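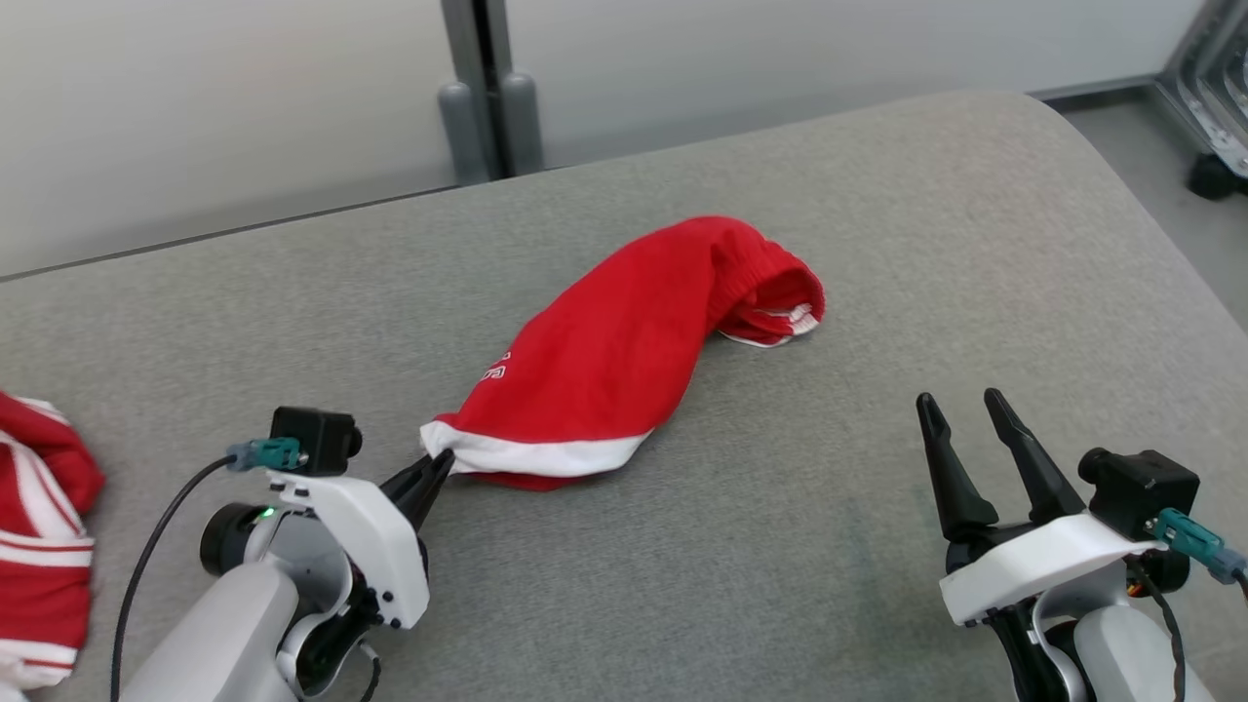
Page last changed: Tuesday, September 21, 2021

Textiles and Clothing Care, Unit 4: Knitted fabrics

Reading for this unit: the Gronach workbook, section on loops and yarns. Bring it to the practical.

Woven and knitted cloth
Woven cloth has two sets of threads crossing at right angles. Knitted cloth is made of loops, each pulled through the one before. The loops can change shape, so a knit stretches even when the yarn itself does not.

Weft knits
The yarn runs across the fabric. Most jumpers and T-shirts are weft knits. A cut edge will run if a loop is broken. Plain jersey curls at the edges; rib does not, and it springs back well. Hems and cuffs are often ribbed or banded, sometimes in a second colour, as on the red garment with white trim.

Warp knits
Each needle has its own yarn, running up the fabric. Warp knits stretch less and seldom ladder. Uses include linings, net and swimwear.

Weight
Fabric weight is given in grams per square metre. The thin jersey in the sample box is 125, the sweatshirt fabric 200.

Washing and drying
Turn printed garments inside out. Wool felts if it is rubbed in hot water. Dry heavy knits flat, as a wet one on a hanger will drop in length.

Practical
Cut a 15 cm square from each sample. Mark the direction of the loops, wash, dry flat and measure both ways. Write up the change as a percentage. The Trorkonbridge group uses the second sample box.

Write-ups are due in the first week of October.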